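I have been looking forward to this one for weeks! It's snack box time again, the big mixed box I put together every November for my friend Hamisi Mwakyusa, and I love every minute of it (yes, even the part where I have to give up the good stuff).

The box is a plain brown one that goes by the window, and I just pile things in to see how they sit.

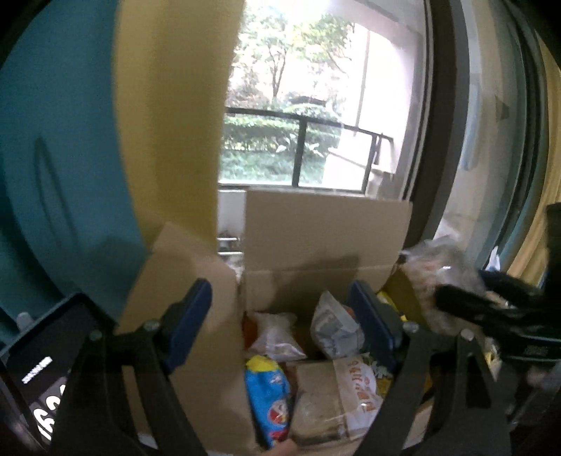
Blue bag up front, kraft paper package right beside it.

Then I change my mind, of course, and want to see what I've got spread over the table. Half the fun is the colors! I'm especially happy about the beef snacks in the yellow bag, five-spice flavor, so good with a cold drink. 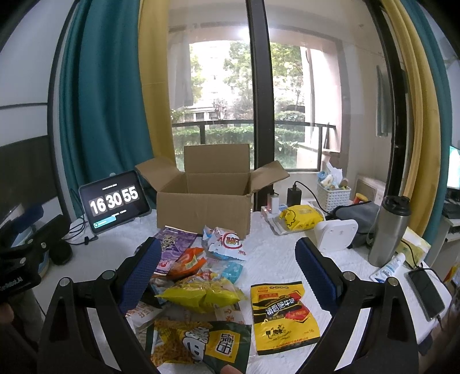 Mathias Eberhard wrote in to say that crunchy things should always ride on top, and that he once mailed a whole box of crackers that arrived as 500 grams of dust. Point taken, Mathias! My limit is 3 kilos with the box, so there's a bit of swapping to do, and anything very crumbly gets wrapped in a dish towel.

The flaps stay up until the very end in case I think of one more thing. I always think of one more thing.

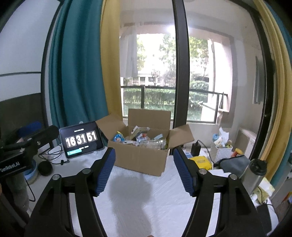 Snack box by the balcony door, 16:31 on the clock.

Next up is the card, and then I need to find the good tape.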